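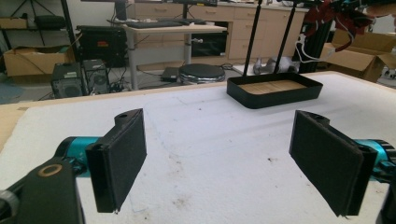
The folks at the Stundarham shop think I should quit fussing with the finger pads and get the wiring sorted first, and one of them put it in the build thread in capital letters. Fine, fair point! But I like the pads. Both fingers have their dark padding on now and the white foam is down on the table, so I can drop things all evening without wincing.

Cycle counter says 1,743 open-and-closes since I swapped the Polat spring in (the old one, the Wodix, gave up at 79, what a waste of a Saturday's money). I want to see 3,124 before I touch anything else — then wiring, I promise.

Still have to tidy the cables on the floor. Nearly midnight, going to bed.

Last updated: December
Workshop > Diary > Gripper build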